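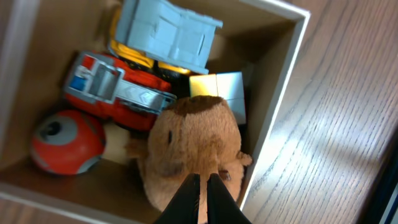
Wekalby: grasp planning and gripper control for box picking

Wekalby is the planning and control layer of the Botgate stack. It takes a segmented wrist view, ranks grasp candidates for a parallel gripper, checks them against the box walls and runs the selected one. It also contains the episode recorder and the converter for the Loltden episode set.

Status: usable, API not frozen. Last tagged release 27 May 2022. Maintainer: Xiaoqing Qian.

Contents

planner/ candidate generation, wall clearance, ranking
control/ joint trajectory follower, gripper force limit
perception/ mask loading, depth cleanup, rim fitting
tools/ recorder, converter, episode viewer
configs/ one file per cell

Requirements

Python 3.8 or later, a C++14 compiler and Eigen. The planner runs on CPU. Perception needs a GPU only if you run the segmenter in the same process. On Windows the viewer works and the follower has not been tried.

Quick start

pip install -e .
python -m wekalby.tools.check_cell configs/cell_a.yaml
python -m wekalby.run --cell configs/cell_a.yaml --dry

With --dry the planner prints ranked candidates and exits before any joint command is sent. Drop the flag once check_cell passes for both arms.

How a pick is planned

The rim of the box is fitted first, as four line segments in the base coordinates of the active arm. Candidates are then sampled on each object mask. A candidate is rejected if the open fingers would cross a wall plane on the way down, or if the wrist would enter the keep-out volume of the other arm.

Soft objects are a separate class. Plush fur gives noisy depth, so the surface normal is taken from the mask outline and the finger closing distance is set by force, not by estimated width. Hard objects use the width estimate plus a margin from the config.

One arm works inside the box at a time. The other is held at its wait pose by the supervisor until the first has cleared the rim.
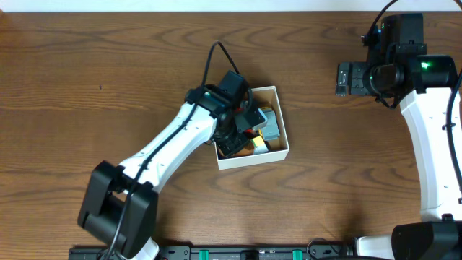
Two-arm cell: left gripper in the box, right gripper clear of it.

Timing

The gripper loop period is 2 ms. The planner has a budget of 800 ms per cycle. If the budget runs out, the best candidate so far is used; if there is none, the arm returns to its wait pose and the cycle is logged as PLAN_TIMEOUT.

Data

The Loltden set holds 1,338 episodes in 4 shards. Each episode has wrist video, overhead video, joint positions, gripper position and the ID of the chosen candidate. Failed picks are kept and carry success = 0. Splits are by episode, so the same toy can occur in both train and test. Do not report results on unseen objects from these splits.

Joint positions are in radians, gripper position runs from 0 (closed) to 1 (open). Timestamps are from the host clock. Shards written before the August recorder change lack the candidate ID; the converter fills it with -1.

Known issues

Rim fitting can lock onto table grain when the rim and the table are close in brightness. Raise rim.min_height in the cell file.

Small objects against a wall are often rejected. The clearance test treats the fingertip as a box and ignores the taper.

The Ranasinghe solver backend is slower than the default near joint limits and is off unless solver: ranasinghe is set.

The viewer drops the last video image of an episode. The files are intact.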